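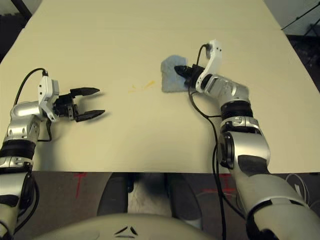
Work under the second part of the grant covers the cleaning of shared tables in the Pirnach building. The reporting month is January. The task for the month was to settle a wiping procedure for food stains on pale tabletops and to find out where the present procedure falls short. Small marks are the main difficulty. A short orange-yellow streak in the middle of an otherwise clean cream-yellow surface is faint enough to be passed over when the room is checked from the doorway, and marks of that kind made up most of the complaints forwarded to us by the Bislow office. The checking step has therefore been moved. It is now done standing at the near edge of the table, before any wiping starts, and the position of each mark is entered on the sheet.

Procedure in use

Loose crumbs are removed first. The wiping material is placed flat beside the mark, drawn across it in one direction, lifted, and turned to a clean face for the next pass. Circular wiping has been dropped. In the trials run by Edem Akolgo it spread mustard over a wider area than the original stain and left a film that showed under side light. The limit is 5 passes per mark. A mark still present after that is recorded as open and treated separately with the Yakubu solution at the lower strength.

Where there are two marks close together, the smaller one is wiped first and the cloth is changed over before the second. Samina Afridi has asked that this be tested in the other order as well. The test is scheduled but has not been done. 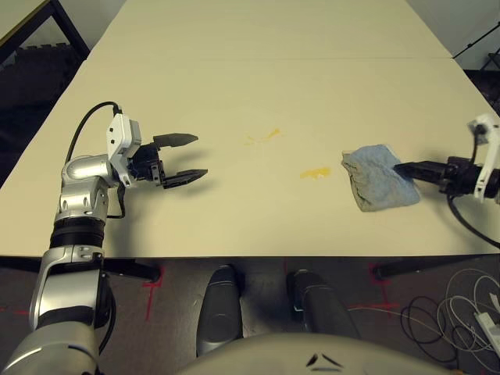 Yellow stains remain the slowest type to clear. Mustard and curry sauces color the top coat if left overnight, and the passes needed go up accordingly. Coffee and juice gave no trouble in any room. Ink was excluded from the work at the start and is still excluded.

Seams between tabletop panels need their own step. Liquid that enters a seam is not reached by flat wiping and comes back to the surface when the table is leaned on. The current instruction is to wipe along the seam, never across it, and to finish with a dry cloth. Martim Godinho is rewriting this paragraph of the instruction, as the staff at Platness read it as applying to the outer edge too.

Materials

Stock at the start of the month was 600 cloths and 50 sponges. Cloths are withdrawn when the edges fray to the point of leaving threads on the table. Sponges are withdrawn when the corners break up. The withdrawal rule for sponges is loose as written - two people applying it to the same box gave different results - and a size limit will be added. Consumption by room will be given in the next report, once the Platness sheets have been entered.

Open points

The lower-strength solution has been tested on one table type only. A second type is on order through Declan Fahy.

Side-light checks were missed in 4 rooms owing to a lamp failure. These rooms will be repeated.

Philomena Agbeko has requested a one-page version of the procedure for new staff. A draft is with her for comment.

No change to the budget is requested for this period. The unspent part of the materials line is carried forward to cover the second table type.

Report dated 2023-01-31.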